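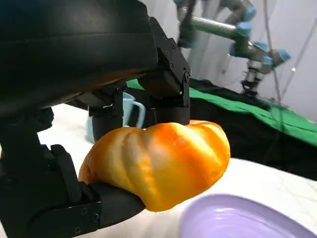
The multi-fingered hand holding the pumpkin, with the mug behind it.

September 11, 2018

I spent most of today on the Khaemba hand. Up to now I had been using the Dinby two-jaw gripper for everything, and it does fine with boxes and bottles. Round things with ribs are where it gives me trouble. The jaws land on two ridges and the thing rolls.

With the Khaemba I put two fingertips on the top and left and brought the thumb up from underneath. I ran 27 grasps on the pumpkin at the same speed setting I used for the Dinby in April. It dropped 2. Both times the thumb came in late and pushed the pumpkin sideways before the upper fingers were down. I added a short delay to the upper fingers and will run the set again.

The wrist camera is okay. When the hand is closed the fingers hide a lot of what is behind them, so I'm planning the next pick before closing. Gilles Charpentier suggested a wider lens. I have one on order from Sorkari.

Things I don't like so far: the hand is heavy, it is bulky near the wrist, and the small screws on the side plates need checking. Shabani Mabula had the same complaint about his and uses thread locker on all of them.

The controller is still the old Goton one. It logs 500 lines and then starts overwriting, so I lost the first few runs. I need to fix that before I do the mug, which I expect to be harder on account of the handle.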